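4.2 What the sorting trial left for staff to do

The case for the Felura sorting cell at Osodside rested on one figure. Over the trial period the cell was offered 2,244 returned household items and recorded 2,144 as handled, and the vendor's summary presents this as labour released to other duties. We are not convinced. "Handled" was logged whenever the gripper opened over a destination, and the log says nothing of whether a person later moved the item again.

Endang Tjoa interviewed 18 returns workers between January and the end of the trial. Most described the same change in their day. Before the cell, they sorted and talked. After it, they waited beside it, cleared whatever it had dropped, and entered a reason code for each stoppage. One put it this way: "I used to have a job with a bit of judgment in it. Now I've got a screen that asks me why." Their pay grade stayed where it was, although the site had promised a review.

Plavel, the simulator used to prepare the cell, was also used to brief staff (Figure 3).

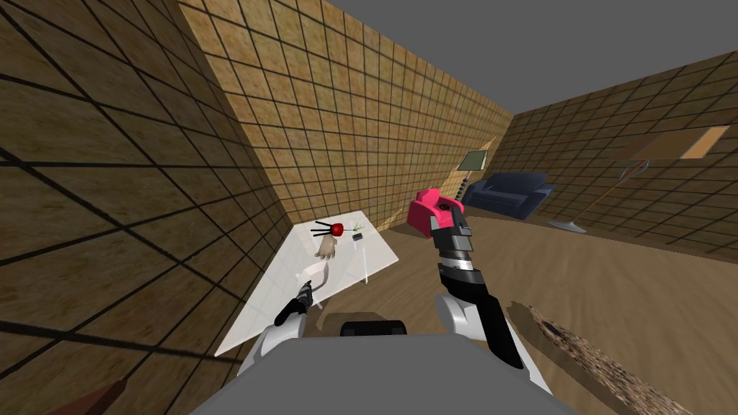
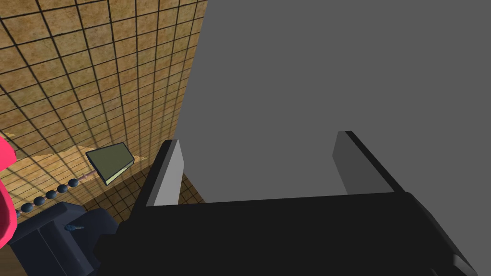

Figure 3. Two simulated views from the Plavel sorting exercise.

The briefing lasted 90 minutes and was, by several accounts, the only time workers were asked what they thought of the task. Ratih Sumampouw, who supervised the afternoon shift, objected that the exercise bore little resemblance to her benches. A glove and a small green sprig on a glossy white table, as in the first view, are at least a mixed lot, but no one at Osodside sorts goods in a room with a sofa. The string of beads in the second is closer to what her staff worry about, and the handled count has no way of recording a tangle. We return to stoppage codes in Section 5.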